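**Lurkano publishes results of its comparison of two hand-held grippers**

*For release Tuesday, 9:00*

Lurkano has finished its comparison of 2 hand-held grippers, the Geso and the Flikness, and publishes today the complete results. The work took place in our own office and continued for six weeks.

Both grippers were used by the same operators, with the same small objects and the same camera settings. In total 3,739 grasps were recorded. Of these, 2,070 were made with the Geso, which has soft finger pads, and the rest with the Flikness, which has harder jaws.

The Geso was better with light and smooth objects. The Flikness held its position more exactly and its marker was lost less often by the tracking software. With both tools, operators made more mistakes in the last hour of a session, and we have kept these grasps in the tables.

"We did not want to name a winner," says Meriem Shehata, who directed the comparison. "A laboratory that picks up soft things will read our tables differently from a workshop that picks up screws."

The tables, the list of objects and the instructions for operators can be requested without payment from Mohcine Badawi at the Lurkano press desk. A second comparison, on wrist cameras, will start in November.

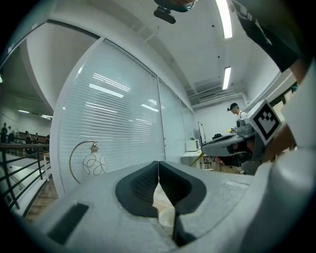

Jasmina Golob replied that she would have liked to see the weight of each gripper in the tables, as her own operators complain of the wrist long before they complain of the fingers.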